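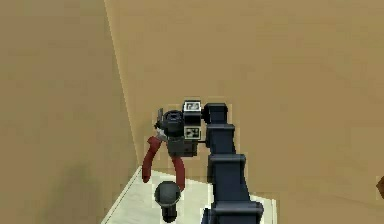 Figure 3. Pliers with red handles.

Section 4. Installing the Poulain under-sink water filter

Before you start

Read the whole section once. The leaflet in the carton says the job takes ten minutes and needs no tools. We doubt both claims. Allow an hour, and have ordinary pliers, an adjustable wrench, a towel and a bucket within reach.

The leaflet also says one cartridge cleans 3,000 gallons. Maybe it does on a test bench with clean water going in. Gumaro Barajas, who wrote the first version of this guide, changes his at 600 gallons, when the flow drops enough to annoy him. Plan on his number if your water comes from a well.

CAUTION: Do not connect the filter to a line with pressure over 100 psi. Check with a gauge. A neighbor's opinion of the pressure on your street is worth very little.

Fitting the housing

1. Close the cold water valve under the sink. Open the cold faucet and wait until it stops running. Old valves often look closed and still pass water, so leave the faucet open for another minute and watch it.

2. Put the bucket under the supply line and loosen the nut with the wrench. If you must use pliers on the plastic retaining clip, squeeze gently. The clip is thinner than it looks in the leaflet.

3. Screw the bracket to the cabinet wall. Leave a hand's width below the housing, or you will not be able to remove the cartridge later. The paper template supplied with the Jenwood bracket leaves less than that. Ignore it and measure.

4. Push the inlet tube into the side marked IN until it stops, then tug it. If it slides out, cut the end square and try again.

5. Fit the cartridge, seat the rubber ring in its groove, and tighten the housing by hand only.

Note: "Hand tight" means what it says. Nearly every cracked housing we have been sent had wrench marks on it.

First run

6. Open the valve a quarter turn and dry every joint with the towel. Look again after five minutes – a slow leak takes its time.

7. Run the faucet until the water is clear. Gray water at first is carbon dust from the cartridge.

8. Write the month on the housing. There is a reminder light on the Ulow model, but it only counts days and knows nothing about how much water you use.

If the water tastes the same as before

It may well do. This filter is sold for chlorine taste and grit. It does not soften water, whatever the carton suggests, and a second cartridge in line will not change that. Get a water test before you spend more money.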